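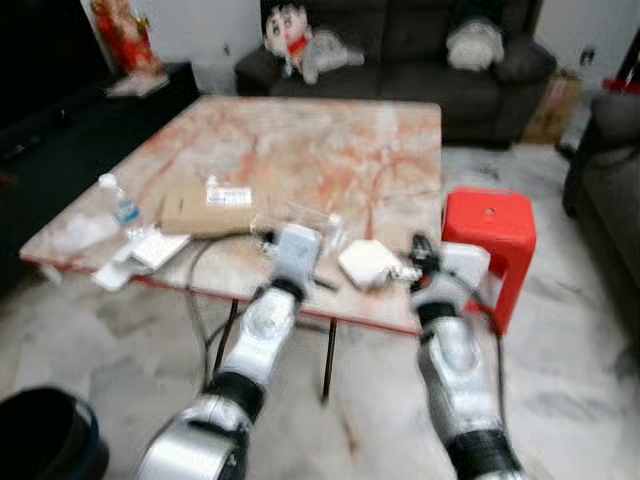

Grellska's fog is the name given to an old coastal legend, and also to the saying that came out of it. If somebody tells you that you've "bought Grellska's fog", they mean you've paid good money for a thing that was going to turn up anyway, and that it may well do you harm once you've got it. I grew up hearing my gran say it about extended warranties and was well into my teens before I found out there was a story behind it, with a siege and a marsh and an army in it!

The story goes like this. The town of Ravedden stood on a low hill between the sea and a wide salt marsh, and it was rich because of the salt. The lord of Grultent, further up the coast, wanted that salt and had already tried to marry into it (one daughter said no, the other had gone to sea). So he came with his men and camped on the dry side of the marsh, where the only safe way over was a causeway the townspeople could watch from their walls. Every time the men of Grultent set foot on it in daylight they were pelted with stones, and at night the bells were rung if so much as a heron moved.

They had been there 20 days when Grellska came into the camp. Who she was depends on who's telling it. In the older versions she is a ferrywoman, in later ones a widow who gathers eels, and in one rather overheated Victorian retelling she is the sea itself in a grey shawl. She told the lord that she owned the fog. She could bring it in before dawn and hold it until noon, thick enough to hide an army, and she would sell him three mornings of it for his silver cups.

He paid for one morning to see if she was good for it. The fog came. He paid for a second, and it came again. Anyone who had lived on that coast for a single February could have told him that it always came at that time of year, whoever was paying, but the lord was an inland man by birth and he hadn't asked. On the third morning he handed over the last of the cups and sent his whole force on to the causeway.

The walls couldn't see them, just as she had promised. They couldn't see the causeway either. Grellska had spent the two nights before moving the white marker poles out into the marsh, one at a time, and the army followed the poles. When the fog lifted at noon the people of Ravedden looked out and saw 643 helmets sitting on the mud. Some tellings let the men climb out of their armour and walk home in their shirts, and I must admit I like that ending best, though the older one is a good deal grimmer.

The earliest full version we have is the Tikkanen manuscript, a long poem of 1,282 lines in a very untidy hand. The first page is missing, so it starts halfway through a quarrel about the price of eels. It's a lovely thing to read once you get your ear in. The poet is plainly on the side of the town but can't resist giving the lord all the best speeches, and he spends far too long on the cups, what was engraved on them and who had drunk from them and which one had a dent. The fog itself gets four lines.

After that the tale turns up in bits and pieces, in ballads and in a children's skipping rhyme, and in a puppet play where the lord's trousers are lost in the marsh along with everything else. The puppet version is where the line "and how much for the rain, then?" comes from, which you'll still hear people shout when somebody is trying to sell them something daft. 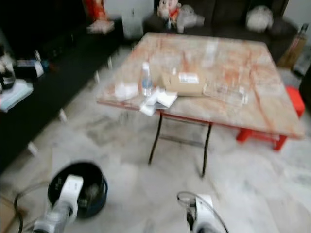
A square table with thin black legs, with a water bottle and white packages on top.

Was there ever a siege? Probably a small one. Hortensia Ulloa, whose book on marsh legends I've borrowed so often that the library gave in and let me buy it, thinks the core of the tale is a toll dispute that got out of hand, with a few dozen men on each side and no silver to speak of. She points out that the marker poles are the one part of the story that never changes. Poles like that were a real and serious matter on the causeway, and moving one was punished harder than stealing a cow. Her feeling is that the legend began as a warning about the poles and that the clever old woman was added afterwards.

Ratih Menon takes the other side. For her Grellska comes first, as one of those figures who sell wind, weather or luck to people passing through, and the siege was hung on her because she needed a customer. There are plenty of cousins to choose from. Sailors' tales are full of wise women selling wind tied up in knots, where the buyer may undo the first knot and the second but had better leave the third alone. The three mornings of fog do look an awful lot like those three knots, and I lean towards Menon here, although Ulloa has much the better maps.

The saying has drifted over the years. In the oldest uses it's always about the danger, so a man who "has Grellska's fog" is walking confidently towards something horrible. By my gran's time the danger had mostly dropped out and it was about the waste of money. I've lately seen it used for any sort of trick at all, even a card trick, and there I think it's being stretched a bit thin. There is also a verb, "to grellska", meaning to charge for a thing that's free, but I've only ever heard it from people in Ravedden and always about parking.

It's often muddled with the tale of the Grultent bell, in which a bell is sunk in the marsh and rings before storms. The two share a setting and a lord (or possibly his grandson), and some printed collections run them together so that the bell goes down with the army. The manuscript has no bell in the marsh at all, only the ones on the town walls.

See also: Grultent bell; wind-selling; marsh lights; Tikkanen manuscript

Last edited 2 Apr 2016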